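I've been on slow boats before, but the freighter from Redby to Ciltport takes the biscuit. It does the trip at the pace of a keen cyclist, on purpose, because dawdling burns far less fuel - and I'd talked my way into a spare cabin for 20 quid a night, meals included (mostly potatoes).

We left on a Friday with 303 containers on deck and a sky like old dishwater. By supper I'd stopped checking my phone and started watching gannets.

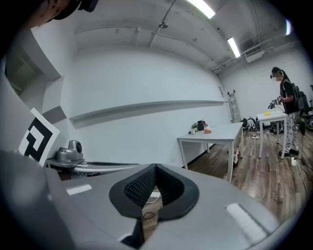

Dark mesh, grey curves and a bit of wooden floor.

The crew have mixed feelings about going slow. It's kinder to the air, yes, but it means longer stretches away from home, and the cook told me he'd missed two birthdays this year!

At Brerach we took on 108 more boxes and lost half a day to fog. I didn't mind a bit. The port wants to plug ships into shore power by December, so engines can go quiet at the quay, and the people in the harbour café can't wait.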